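Projects > Rastura > Progress reports

Fri 2 October
By the teleoperation team, Bakwood

Hello again from the drawer people! It's been a busy stretch since the last report and I have mostly good things to tell you, plus one slip in the schedule that I'd like to get out in the open early.

The short version: we have 400 demonstrations of drawer opening in simulation that we're happy with. Another 105 got thrown out, mostly mine from the first week, when I was still fighting the hand controller and kept dragging the arm sideways halfway through a pull. You get a feel for it after a while. The arm lags a little behind your hand, and if you try to hurry it you overshoot, back up, overshoot the other way, and now you've recorded a lovely lesson in dithering. We had a long talk about whether to keep those. In the end we kept the ones where the operator recovered cleanly and dropped the ones that just wandered.

What a good one looks like: you bring the gripper in open, line it up with the handle, close, pull straight back, let go. We used to allow any route in, and the trained policy picked up everybody's habits at once – some of us come in from below, some from straight ahead, and it would start one way and finish the other. So now each operator gets a written card with the starting pose for the session and we stick to it. Approaches from below have turned out to be the hardest to teach by remote, mainly for the operator, who has to judge depth from the wrist view. I still bump the drawer front more than I'd like.

On to Curnarard, the recording tool you paid for in the spring. It's so much nicer than what we had! (I was a skeptic, I'll admit it.) You can now stop in the middle of a demonstration, rewind to the approach, and take over again from there, and that alone has saved us a lot of swearing. It still drops the gripper signal once in a while on long sessions. We have a workaround, which is to restart it after every 20 recordings, and a proper fix is on the list.

Guiding the real arm by hand has gone slower. The joints are stiff in free-drive mode and it takes two hands to move the wrist, so you can't easily work the gripper button too. We've recorded 17 hand-guided openings so far and I wouldn't train on them yet. A foot pedal is ordered. I'd like to spend what's left of the hardware line on that and a lighter wrist mount, if you don't mind us moving the money over from travel.

The slip: the comparison between hand-guided and remote demonstrations was meant to wrap up this fall and it'll be December instead. Everything in simulation is on time, but the pedal isn't here and I don't want to compare a good set with a bad one. The partner lab at Gavrilă has been fine about it and will run their half of the trials when we're ready.

Between now and then we'll add closing as well as opening, and start varying the handles. I've also asked everyone to leave a beat before they close the gripper. We all tend to grab on the move, and the recordings where the hand settles first are much easier to learn from. I'm going back over the approach segments with that in mind, a few every morning with my coffee, and I'll send the revised operator card along as soon as it's done.

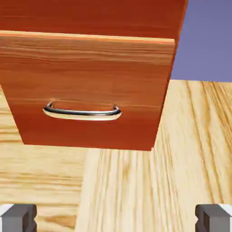
One more thing on the budget – the travel money would need to be moved before the end of the quarter, so a quick yes or no by email is plenty. Happy to get on a call too if you'd prefer to talk it over, and you're welcome to come by and try the controller yourself.

Contact the Rastura project office | © Bakwood | Back to top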